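Gizella Major has been assessing wool garments for moth damage since before Tedari opened its Kun workroom, and she dislikes the word "mothproof". "There is resistance, and it has a lifespan," she says. "A treated cloth is tested, then it is worn and cleaned, and the figure drops."

Her log for the past year lists 786 garments. Larvae or casings were found in 103 of them, most often under the collar and inside pocket flaps, where skin oils collect. Colour made no difference that she could measure. Fibre content did: pure wool was grazed more than blends.

## Freezing

Tedari freezes suspect pieces in sealed bags, in two cycles with a rest at room temperature between them. Anikó Szekeres, who runs the cold store, regards the rest period as the step people skip. "One cycle leaves eggs. They warm up and carry on."

## Hanging and airing

Major wants a jacket on a hanger that fills the shoulder, with space on both sides. She checks under the collar first, then brushes outdoors. Cedar she treats as a scent — pleasant, and no substitute for brushing.

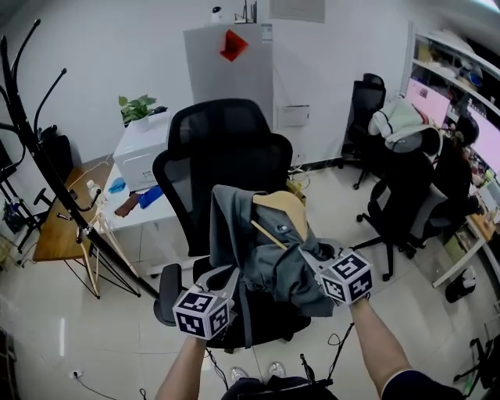
## Storage from October

Clean wool goes into zipped cotton covers. Szekeres replaces the pheromone traps at the same time and writes the date on each one. "They catch males," she says. "Use them to find out whether you have a problem."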